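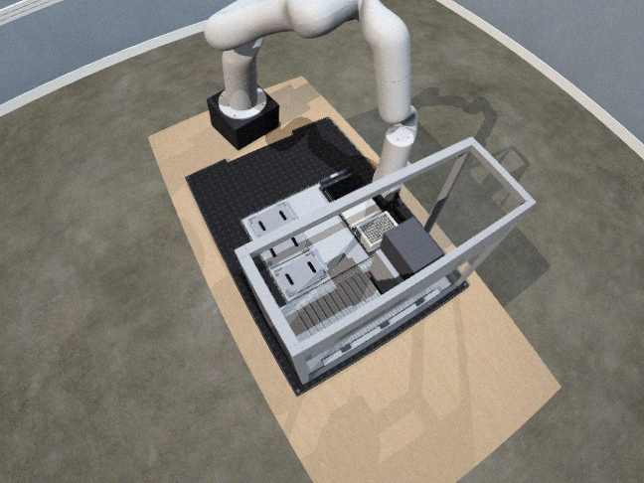 Setting a static IP address in Stallirora

Last updated 2018-02-08 by Rhun Trevor

You need an administrator account and console access. Changes made over SSH will drop the session.

1. Log in and run netinfo. Note the interface name and the current gateway.

2. Open /etc/stallirora/net.conf and change mode=auto to mode=fixed.

3. Add the address, mask and gateway, one per line. Use a host number between 100 and 298 only on /23 or larger subnets.

4. Save, then run netreload. Allow 32 seconds before testing with ping.

If ping fails, check the mask first.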